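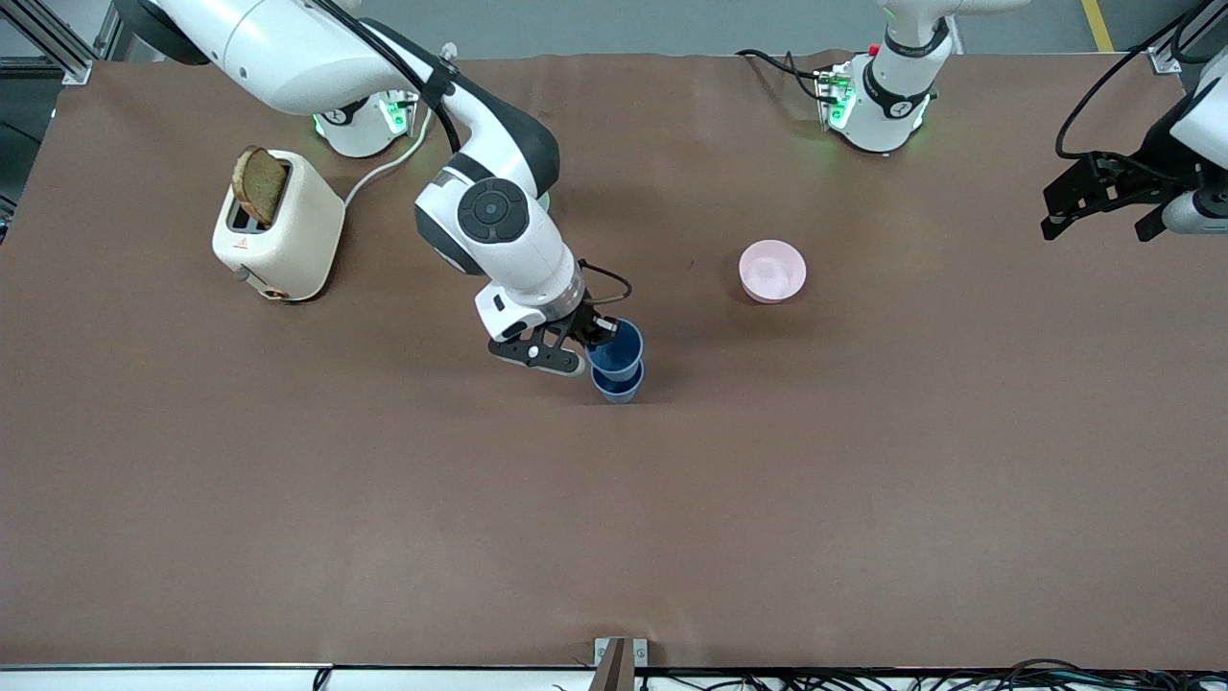 Page last changed: March 2018

Nodham Allotment Association
Minutes of the February meeting, held in the back room at Clarnent Hall

Present: 26 members. Apologies were received from 7.

1. Minutes of the last meeting
Agreed as a true record, with one correction. The broken standpipe is on the Flirell side, by the lower gate.

2. Water
The standpipe has been mended at a cost of £335. The supply stays off until the frosts are over. Members are asked not to leave hoses joined to the taps overnight.

3. Rents
The rent for a full plot goes up to £40 for the coming year. Half plots pay half. It was asked whether rent could be paid in two parts. Agreed, if the secretary is told beforehand.

4. Farah Lane hedge
The council has said the hedge is ours to cut. It will be done before the birds start nesting. Bring loppers and gloves. Cuttings go on the heap by the shed and are not to be burnt on plots.

5. Empty plots
Two plots by the railway are very overgrown. They will be strimmed and offered to the waiting list as halves.

6. Seed order
The order has gone in. Potatoes and onion sets can be picked up from the shed when they come.

7. Any other business
A complaint about dogs off the lead was noted. The rule has not changed. The lock on the top gate is stiff and needs oil.

Next meeting to be put up on the notice board.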